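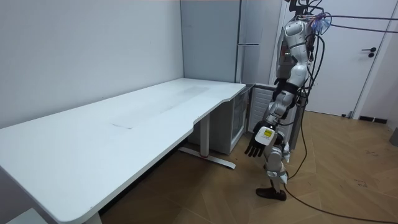
Robot next to the long white desk.

Re: [plundley-users] Urik Plus, same chip or not?

On August 1, 2019, Perihan Çınar wrote:
> Has anyone got a Koster with the Urik Plus in it yet? Plundley's page
> says "improved performance" and then nothing. No clock speeds, no
> cache size. My old one is the plain Urik from May and I don't
> want to pay for the same phone twice. Also does it still throttle?
> Mine drops hard in any long game.

Hi Perihan, quick one, typing between meetings.

Got mine Tuesday. Same chip, higher bin. Big core is clocked up, small cores untouched, graphics slightly faster. Same modem, I checked the firmware string. Same camera processor too so no new video modes, whatever the shop says.

Gundance single run, cold phone, airplane mode: 2,626. Your plain Urik should land a bit under that. Please run it and post, I sold mine so can't compare on teh same day.
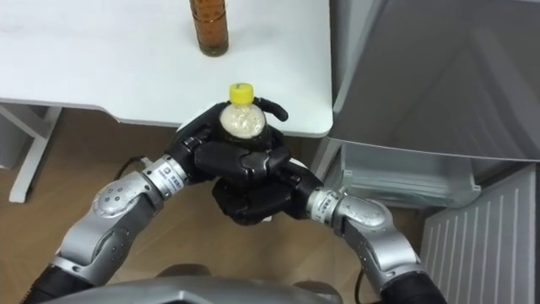 Does the Plus need a different charger?
The old one works fine, same plug and same charging speed.

Throttling, then. Still there. Runs full speed for 18 minutes in the looped test and then steps down. After that it sits pretty much where the regular chip sits. Case off helps a little. Screen brightness helps more than I expected. Sensor log showed up to 70 degrees on the big core, which I don't love, but the back of the phone was ok to hold. 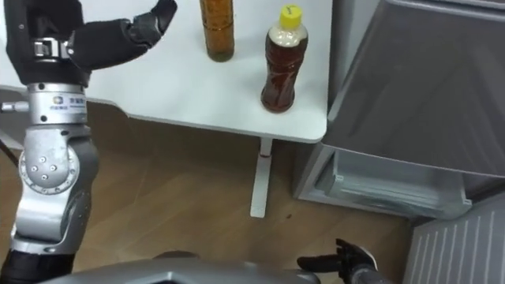 Binning is the part people on this list keep getting wrong, so one more time. Both versions come off the same wafer and the better ones get the Plus name and a higher clock. Same design, same features, you can't tell by looking. Take two bottles standing on a table, like the ones the black hand is pointing at: say both were filled from one tap and one got a fancier label. Bad comparison maybe, since the fancier chip really does pass a stricter test, but it's close enough for deciding whether to spend money.

Battery is the same 3,000 mAh so don't expect more hours. I lost a little idle time if anything, could be the new build.

My vote, keep the one from May. If the screen's cracked or you were buying anyway, get the Plus. Wait for the next firmware first though, the current one has a wifi bug that drops the connetion on wake.

Logs are big, will send off list if you want them. Which build are you on? 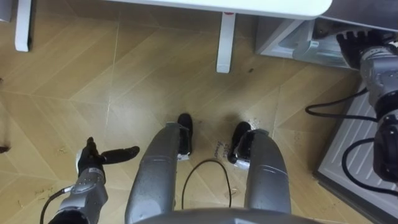 Looking down: grey legs, black feet, cable looped on the floor.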